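Workshop notebook – glaze and dye bench
Saturday, January 4, 2020
Posted by Reda Ouazzani

We use cookies to remember your settings. By continuing to read you accept this. OK | Manage cookies

Back in after the holidays and the indigo vat has survived! I was half expecting to lift the lid on something dead, but it still had a coppery skin on it and that lovely barnyard pong, so somebody must have fed it. (Stanisława, if it was you, I owe you a coffee. If it was you with the dates from the Christmas platter, I owe you two.)

Anyway, the plan for the day was to get through the madder samples I've been putting off since July. Quick recap for anyone flipping back: we had 21 swatches of the Kozan wool flannel, all scoured the same way, all mordanted with alum, and the question was how much the chalk matters. Drellmont's water is soft, which is great for kettles and rotten for madder. Everything I've dyed here straight from the tap has come out a sort of tired salmon, and people keep being kind about it, which is worse.

So, three baths. One plain tap water, one with a teaspoon of chalk, one with a heaped tablespoon because I wanted to see what too much looks like. Same madder in each, the Otunow stuff in the brown bag, ground a bit finer than the last lot. Soaked overnight, then brought up slowly on the small ring. I meant to hold all three at 60 degrees and I did manage it for two of them. The third went up to 70 while I was hunting for the other thermometer, so put an asterisk beside anything I say about it.
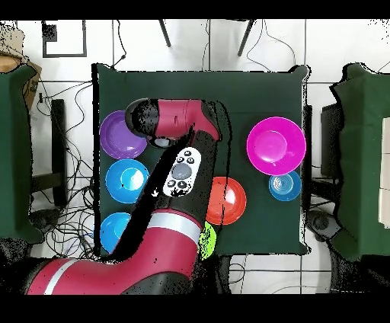 Colour notes, wet, by the window, before lunch:

Plain tap – salmon. The usual. Slightly better than July, which I'd put down to the finer grind.
Teaspoon of chalk – proper brick red, really rich, I made a noise out loud.
Tablespoon – darker and a bit brown, and the flannel feels harsh. Asterisk, see above. Could be the heat pulling the browns out and nothing to do with the chalk at all.

I had room for 5 more swatches in the teaspoon bath after the first lot came out, so in they went as an exhaust, and they're a soft coral that I like more than I expected to. Would be gorgeous as a lining. They're on the bottom rail with the blue pegs, please leave them there till they're bone dry, the last ones got folded damp and have a tide mark down the middle.

Then I tried overdyeing one brick red piece in the indigo, just a ten second dip, and got a purple that is nearly black. Two seconds gave me something closer to plum. I'd love to do a whole gradient but the vat was looking grey by then and I didn't want to bully it. It's had a spoon of fructose and a stir and the lid's back on. Leave it alone until Monday!
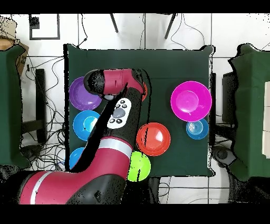 Bowls and plates on the green cloth.

Washfastness next. I cut a strip from each swatch, stitched them onto white cotton and ran them through with the Pleltidau soap, the flakes, not the liquid. The plain tap strips bled a bit onto the cotton. The teaspoon ones hardly budged. I haven't done the tablespoon ones as I ran out of white cotton and the good scissors have wandered off again.

Stanisława reckons the chalk should go in with the water before the madder, and I'd been sprinkling it on top like icing sugar. Fair enough – will try her way next. She also thinks 31 grams of root was stingy for that weight of flannel, and she's probably right, but I wanted the bag to stretch. There are 966 grams left, weighed with the bag on.

To do:
Redo the tablespoon bath at the right temperature
Order white cotton, the cheap plain weave
Label the jars properly (the one marked CHALK? with the question mark is chalk, I checked with vinegar)
Try weld over the coral exhaust pieces for an orange
Lightfast strips up on the south window, half covered with card

Pinned one of each to the facing page. The brick red looks browner on paper than it does in the hand, so go and look at the rail.

4 comments | 2 shares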